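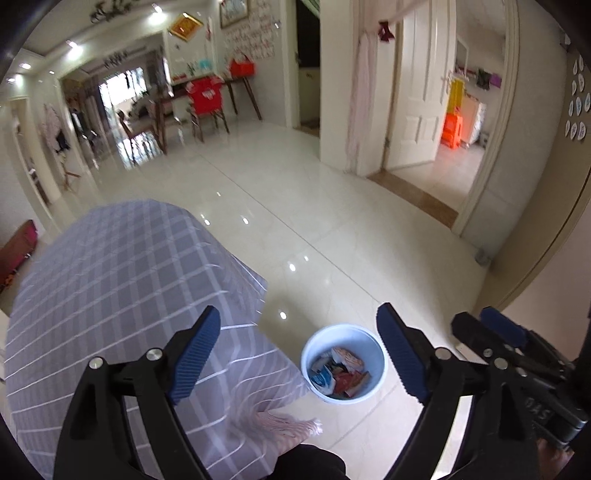
Haruto Kamata has argued that a demonstration is only as good as its clock, and that most of what gets blamed on a learning algorithm should be blamed on two streams of data that drifted apart before training ever began.

Multport is a software package for turning recordings made with hand-held grippers into training data for robot manipulation. It takes in the video and motion readings from one or more grippers, lines them up in time, works out where each gripper was in the room, and writes out episodes that a policy can be trained on. It began as a set of scripts for matching left and right wrist cameras, and the name, short for "multiple ports," still points back to that first job.

Overview

Multport runs in four stages: intake, alignment, tracking and export. Each stage reads plain files and writes plain files, so a user can stop at any point, look at the results and start again with different settings. This makes it a wonderfully easy tool to learn from. A person new to the field can open the output of the alignment stage, shift one stream by a few samples, and watch the reconstructed hand paths slide out of step with each other.

The package works with one gripper or a left and right pair. Support for pairs arrived in version 2, along with the shared room map that most users now think of as the heart of the program.

Alignment

Two devices never keep quite the same time. Multport compares the rotation seen by each camera with the rotation reported by its motion sensor, and finds the shift that makes the two curves fit best. It then does the same between devices, using moments when both hands turn or stop together. The default search window is 2000 samples wide. If no clear match is found, the program stops with code 2207 and keeps the partial curves so that the user can look at them. Long-time users tend to speak of "a 2207" as if it were a kind of weather.

Tracking

The tracking stage is where the package really shines. Each camera sits close to the jaws, so a large part of every view is taken up by the tool itself. Multport hides those pixels with a mask that moves as the jaws open and close. The second gripper, the hands and the legs of the person doing the task are masked too, by a small segmentation model called Tsuchiya. What is left goes to the mapper, which picks out corners and edges and follows them from one view to the next.

Ordinary homes are a tough and very interesting test. Polished tile gives few good corners, and the bright spots on it are reflections of lamps and windows that slide across the floor as the camera moves. A mapper that trusts them will believe the floor is moving, or that the hand is not. Multport checks whether each floor point behaves like a mark on a flat surface or like a light source mirrored below it, and drops the second kind. Grout lines, door frames, furniture legs and patterned cloth are all kept. Tablecloths get lower weight than furniture because they can be pulled or bumped in the middle of a task.

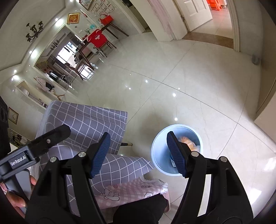 Both grippers are placed in one shared map once enough of their views overlap. From then on, an error in one path can be corrected by the other, even while one camera is pressed close to an object and has almost nothing useful to look at. Reach into a bin with one hand, for instance, and the other camera can hold the map steady until the first comes back out. It is a simple idea, and a joy to see working on a difficult recording.

Jaw opening is read from the same video. The program finds the finger pads, measures the gap between them and smooths the result, with an optional setting for pads that bend under load.

Export and planning

Finished episodes can be written as absolute paths or as motion relative to the current gripper position. The relative form is more common. It lets a policy trained in one house be tried in another with no shared starting point.

Before export, episodes may be passed through Hevard, a separate planner that checks whether a given robot arm could follow the path. Hevard marks joint limits, sudden jumps and places where two arms would meet. It does not repair anything by default — a choice that has led to some lively threads on the mailing list — but it will suggest a slower timing for stretches that are too fast for the arm.

Test recordings

The package comes with a test set called Ovumside, made up of 187 short household episodes with known faults left in. Some have dropped frames, some have swapped left and right labels, and a few begin with the lens covered. New releases are run against the full set every December, and smaller changes are checked against a shorter list chosen by whoever wrote the change.

Limitations

Mirrors remain a weak point, as do large windows that blow out to white. Very fast wrist turns can blur both views at once, leaving the mapper to rely on motion readings alone. Multport has no live mode; all processing happens after recording, although a preview tool can flag a poor alignment before the room has been tidied up.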